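Ticket: Grey film and sticky lines on marble tile floor after mopping, Nernar building, ground floor
Status: Resolved, keep watching until October

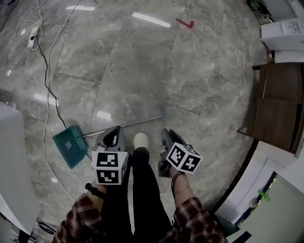
Reported problem: the cleaning crew changed to Illero floor concentrate last month. After that the marble tiles show a dull film in the morning when the light comes from the side. Also dust stays in the grout lines, and the dustpan leaves a thin line of dirt at its lip each time we sweep.

Entry 1, 9:20 am
I checked the dosage. The label says 30 mL for one bucket. The crew was using a coffee mug as a measure, so I poured the mug into a measuring jug and it was some 300 mL. This is ten times too much. I have put a proper measuring cup in the mop cupboard.

Entry 2, 11:05 am
Mopped one test area near the brown cabinet with plain warm water, two passes, changed the water between. The film became less but did not disappear. The colour of the tile is good, so I do not think the stone is damaged. Please do not use vinegar on this floor, it is marble and the acid will mark it.

Entry 3, 1:40 pm
Asked Takarmont, who supply the concentrate. They answered that old residue must be removed with their neutral rinse, 35 mL in the bucket, and left for five minutes before it is picked up with a clean microfibre cloth. I did the test area again in this way. The film is gone there.

Entry 4, 3:15 pm
About the dustpan. The lip was bent up a little at one corner. I pressed it flat on the bench and now it sits properly on the tile. Sweep along the grout lines first, then across. The Barasa brush with the soft bristles works better than the old one.

Entry 5, 4:50 pm
Before doing the rest of the floor, the power strip and cables must be lifted up and the plug taken out at the wall. Leave the red tape where it is.

To do: rinse the remaining floor, and order 400 microfibre cloths together with the other sites, as the price is then lower.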